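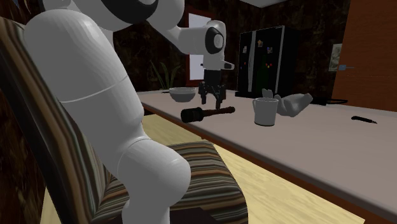 Côté cuisine, une chaise rayée

APPEL À PARTICIPATION — Étude sur les habitudes du petit déjeuner dans les foyers bilingues

L'association Tullier cherche des personnes pour participer à une étude sur les mots que l'on emploie le matin, à la maison, quand on parle deux langues ou plus. Je m'appelle Adel Ezzat et je coordonne le projet pour le quartier Picard. Le français est ma troisième langue, donc je connais bien la question : chez mes parents, le pain avait trois noms selon la personne qui le coupait.

Nous avons déjà un corpus de 3 627 mots et expressions, recueillis pendant une première phase auprès de 258 foyers. Ce corpus est riche pour le repas du soir et assez pauvre pour le matin, car les gens parlent peu avant le café. Nous souhaitons maintenant compléter cette partie.

Qui peut participer ?

Toute personne majeure qui vit avec au moins une autre personne et qui emploie chez elle le français et une autre langue, même de manière irrégulière. Les dialectes et les langues régionales sont acceptés. Il n'est pas nécessaire de parler un français parfait — les hésitations et les mélanges nous intéressent beaucoup. Les enfants du foyer peuvent prendre part aux conversations avec l'accord écrit des deux parents.

Ce que nous vous demandons

Vous tenez un carnet pendant 21 jours. Chaque matin, vous notez les mots employés pour les aliments, la vaisselle et les petites demandes (« passe-moi », « il en reste ? », « qui a fini le lait ? »). Cela prend dix minutes. Ensuite, nous vous invitons à un entretien d'une heure, dans nos locaux de la rue Rulletti ou par téléphone, selon votre préférence.

Pendant l'entretien, nous parlons beaucoup des récipients. Le mot « bol » est un bon exemple : certaines familles disent bol pour tout ce qui est rond et profond, d'autres distinguent le bol, la jatte et le saladier, d'autres encore gardent toujours le mot de l'autre langue.
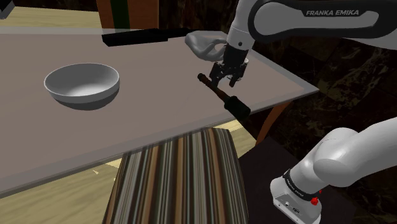

Indemnité

Chaque foyer reçoit 408 euros, versés en deux fois : la moitié à la remise du carnet, l'autre moitié après l'entretien. Les frais de transport sont remboursés sur présentation du billet.

Vos données

Les carnets sont rendus anonymes avant la lecture. Vous pouvez quitter l'étude à tout moment, sans donner de raison, et demander que votre carnet soit détruit. Les enregistrements des entretiens sont conservés jusqu'au mois de décembre, puis effacés.

Comment s'inscrire

Écrivez une lettre courte ou passez à l'accueil, à l'attention d'Adel Ezzat, en indiquant les langues parlées chez vous, le nombre de personnes du foyer et vos heures de disponibilité. Une formation n'est pas demandée. Nous répondons à toutes les candidatures, également quand la réponse est négative.

Appel publié le 2024-04-18.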